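Handheld grippers, blue ribbed pads vs plain rubber?

fidellfan
Anybody running the ribbed pads? We did the table clearing job Saturday, two handhelds, one person each side. Cans, tubes, little sachets, crumpled wrappers. 359 grabs logged, still sorting them.

mko_40
Ribbed all the way. Plain rubber from the Sulier kit skated off anything shiny. Swapped after 100 grabs and never went back

torquewrench
Disagree. Ribs are fine on a tube but thin flat stuff slides into the grooves. What were you picking?

fidellfan
mix of stuff, kitchen table with a purple cover
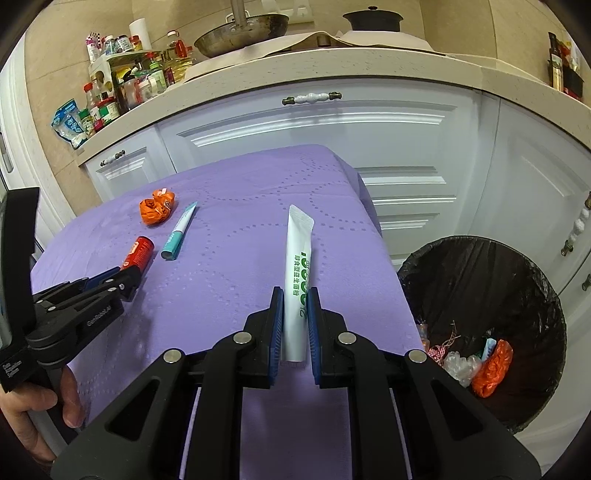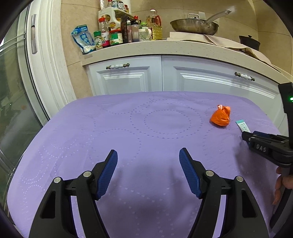 Flat packets were the worst for me too, so torque has a point. Had to come in real low and pinch the end. Tubes no problem. Cans ok if you go across the middle. Wrappers depend on how tight theyre balled up.

torquewrench
told you. Try the Cavalcanti soft tips, 40 bucks a pair. Bit squishy but they get under paper

mko_40
40 for two bits of foam lol no. Slow down on the close and ribs do sachets fine

fidellfan
didnt do sachets fine for me and I was going slow. might be my angle tho

ider_user2
is the wrist view wide enough to see both tips when you're that low? mine loses the left one

fidellfan
yeah both tips stay in. Corners go a bit bendy. Will post the miss counts when I get thru the log, almost done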